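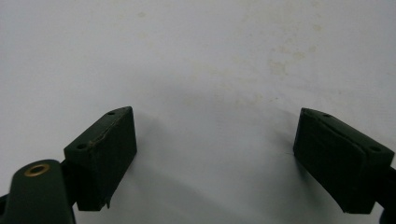 Does an old yellow stain ever come out completely? Sometimes it does, if you know what made it, and most people don't.

That was the answer I got from the owner of Ono Cleaners in Plindham, who has been taking in other people's tablecloths, shirts and curtains for most of her working life. She agreed to talk on the condition that I leave her name out. She sells a few of the products she was going to complain about, and her suppliers read the local papers.

I had come with a bottle of Rustero, the spot remover with the orange cap, which promises to lift "any stain, any age, any white." I paid too much for it. She turned the bottle around and read the back, where the type gets small.

"It says test first, it says may need repeat treatment, and it says not for protein stains," she said. "So it's any stain apart from sweat, milk, egg and blood. What did they think people were getting on their clothes?"

I asked whether the stuff was useless. She wouldn't go that far. Rustero is mostly a weak acid, as far as she can tell from the smell and the results, and acids do help with rust marks and the brownish rings left by hard water. Her quarrel is with the word "any." A tea mark and a grease mark can turn the same color after a year in a drawer, and they need different handling.

"You get a customer who has put four things on it before I ever see it," she said. "Vinegar, baking soda, dish soap, then bleach when they got mad. Now I'm not cleaning a stain, I'm cleaning a fight."

The baking soda and vinegar part interested me, as I have used it for years and felt clever doing so. She was patient about this. Mix the two and you get fizz, and when the fizz is done you have slightly salty water. Use them one at a time, she said, or save yourself the trouble and use water.

Bleach got the harshest words. Chlorine bleach on a sweat stain can make the yellow darker, and on old cotton it weakens the threads. She brought out a christening gown that a family dates to 1880, a claim I have no way of checking and she doesn't much believe either. "The collar looks later to me. But it's old, and somebody bleached it, and you can put your finger through the hem." She has told the family she will rinse it and do nothing more. They weren't happy – they had seen a video.

So what does she do? Cool water first, nearly always. Then a plain detergent with enzymes, left to soak overnight, and then a look in daylight before anything else touches the cloth. If the mark is still there, oxygen bleach in warm water, never hot, with the water changed when it goes cloudy. No dryer until it is gone. I wrote all this down expecting a secret and didn't find one.

I pushed her on price. Ono charges 60 dollars for a stained tablecloth, and the method she had just described costs pennies. Was she any better than the man with the orange cap?

"You're paying for me to stand there," she said. "You're also paying for me to say stop."

I am still not sure about the 60 dollars. I called Seyoum Linen Care, across the river, and was quoted 114 for the same cloth with a "guaranteed result," though the person on the phone couldn't tell me what happened if the result didn't arrive. Credit, possibly. She would have to ask. I haven't heard back.

Back at Ono, I asked what share of the old yellow marks she gets out. She wouldn't give me a number and said I should be careful of anyone who did. Some fade to where only the owner can find them. She counts those as done, and the owners, she admitted, often don't.

I tried her method on a pillowcase of my own. After three soaks the mark was paler at one end and the same as ever at the other. The Rustero is under the sink, nearly full.

*Interview held by phone and at the shop counter. Prices checked 5/8/20. Ono plans to put its rates up in September.*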